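Bimanual laundry task: policy stalls when the garment covers the wrist camera

Grostitz
Posted Thursday in Student Projects

Senior capstone, five of us, two-arm humanoid with three-finger grippers. The task is to take clothes from a basket, load them into a front-loading washer and take them back out. We record teleoperated demonstrations and train one imitation policy on them. The training set is 355 episodes, all dark clothing so far, with one camera on each wrist and one on the head. Images are logged at 30 Hz, joint states at 1000 Hz and downsampled afterward.

The basket half works. The arm reaches over the rim, reaches toward the fabric.

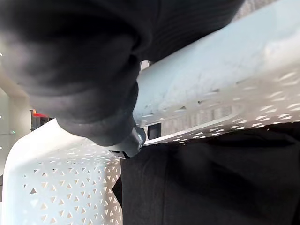 The failure comes later, at handover. One hand holds a sweatshirt, the other is supposed to take the free side, and the policy hovers. Joint commands oscillate by a few millimeters until the episode times out. It happens in most rollouts with heavy garments and almost never with socks or T-shirts. I already tried a lower learning rate and a longer action chunk. Neither changed anything. Is this a data problem or a camera problem?

Pestidley

More data. We had the same thing in our club and it went away once we had 1136 episodes. Also check your time sync — ours was off by 75 ms for a whole semester and the policy learned to be late.

Bratu

Sync is worth checking but it does not explain why socks work and sweatshirts fail. A fixed offset would hurt both.

Look at your wrist frames at the moment of the stall and sort them by how much of the view is fabric.
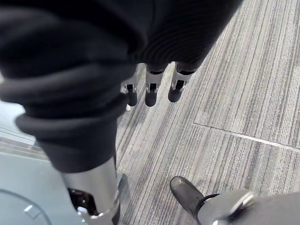
Occlusion by the payload is the usual cause of this symptom. The network is asked for a grasp point on cloth that fills its view, and the demonstrations contain several different operator choices for nearly the same image. Averaging over those gives you the hover. In a view where the sleeve hangs over the hand and only the fingers show below it, there is no palm or wrist to localize against, and striped carpet tile adds a lot of texture that carries no information about the task. Proprioception has to do the work there. Confirm that the joint state vector goes into the policy without heavy dropout, and that both arms are in it.

Changes I would make, in this order:

Fix the handover convention. Every operator takes the garment from the same side at the same height. Re-record the episodes that break the rule.

Mask one wrist camera at random during training so the policy cannot depend on either one.

Add gripper motor current to the state. It is a cheap contact signal and most student stacks already log it.

Do these one at a time and run the same garment set after each. Our project, Mastus, changed three things in one week and we never found out which one helped.

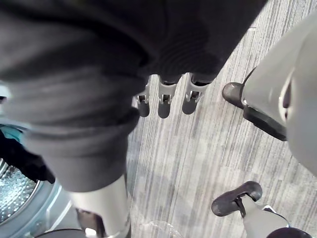 Should the head camera be weighted more heavily than the wrist cameras?

Leave the weighting alone and give all three the same encoder size. Crop the head view to the workspace before downsampling, otherwise the hands end up only a few pixels wide and the extra view contributes very little.

Grostitz

Joint state had dropout at 0.5. Setting it to 0.1 and retraining tonight. Will sort the frames in the meantime.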